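About Drurier

Drurier is a tax and bookkeeping practice in Parkton, on the second floor of a building that used to sell carpet. We do income tax, GST, payroll and the kind of correspondence with the revenue office that arrives in a brown envelope and stays on the fridge for a month.

We began as one half of a firm called Zacharopoulos and Drurier. The Zacharopoulos half moved into property, where the lunches are better, and left us the filing cabinets and a client list of 47. Most of those clients are still with us. A few have retired, one has gone to prison (before our time, and on somebody else's advice), and the rest have been kind enough to tell their cousins. We now lodge returns for 323 households and small businesses, and we know which of them keep their receipts in an ice cream tub.

What we do

The bulk of the work is ordinary. A plumber buys a ute, a café puts on two casuals, a couple rents out the granny flat and wonders whether they were meant to mention it. They were. We sort out what is owed, what can be claimed and when it all has to be paid, and we write it down in a letter you can read without a second letter to explain the first.

We also look after people who have fallen behind. Four or five years of missing returns is more common than you'd think, and we've stopped raising our eyebrows. Bring in whatever you have. If the answer is a shopping bag, bring the shopping bag. We'll build the years back up from bank records, lodge them in order and ask for a payment plan you can live with. Sometimes there is even a refund sitting in there, which tends to put a person off procrastination for a good week and a half. 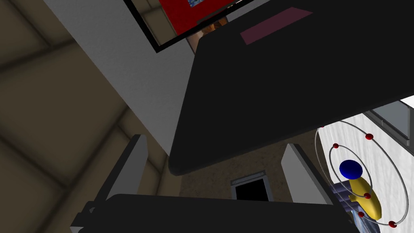 What we don't do is promise anyone a bigger refund than the firm down the road. The rules are the same on both sides of the street. If somebody offers to find you 100 dollars a week in laundry expenses and you work from your kitchen in a dressing gown, we'd suggest a polite cough and the door.

How we charge

We quote a fixed fee before we start, in writing, and that is the fee. Phone calls are included. We tried billing in six-minute blocks in our first year and found that clients talked very quickly and left out the important bits.

Records go into Nukel, the online ledger we set up for every business client. It isn't beautiful, but it does keep a copy of everything, and you can photograph a receipt while you're still standing at the counter. If you'd sooner use a paper cashbook, we can still read one. Please write the sevens so they don't look like ones.

Our people

There are 2 registered tax agents in the office, along with a bookkeeper, a payroll officer and a front desk that guards the good biscuits. Everybody does their training hours each year, some more cheerfully than others. You will deal with the same person each time unless they're on leave, and nobody is allowed leave in the last fortnight before lodgement.

Finding us

Take the stairs beside the bakery, or the lift if you're patient. There's parking behind the building, though the spot marked for the carpet shop is still defended by someone with a strong sense of history. April is quiet and a good time to come in. If you can only make it in the rush, come in anyway and bring a book.

Page last updated May 18, 2021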